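Nerbridge Visia Badge Scanner

Conference check-in hardware for people who have stood in a conference check-in line

The Visia reads tickets off phones, paper, lanyards and the occasional wallet screen with a crack through the middle of the code. It handles on-chain passes as well as the kind your accounting department understands. Attendees who paid in tokens and attendees who paid by corporate card wait in the same line — a small victory for decentralization.

Battery life is 16 hours, or one day of panels plus the afterparty. Charging from flat takes around 3 hours. If the venue wifi goes down during the keynote on connectivity, scans are stored on the device and sent later.

In the box: scanner, dock, wrist strap, USB-C cable, and a 46-page manual of which you need page 7.

Rental units ship from our Bolomham warehouse and are due back the week after your event. The Lopes carrying case is sold separately. We argued about that too.

Crypto payments are accepted and priced at the moment of checkout, so please don't email us in January about what it's worth now.

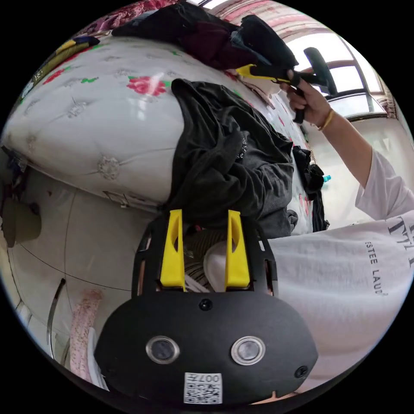
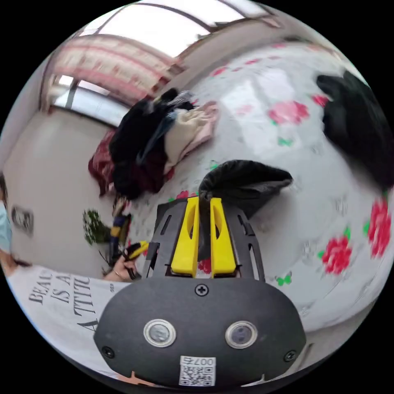

Nerbridge Event Hardware Department

Orders placed before noon ship the same day. Orders placed after noon ship when we've had lunch.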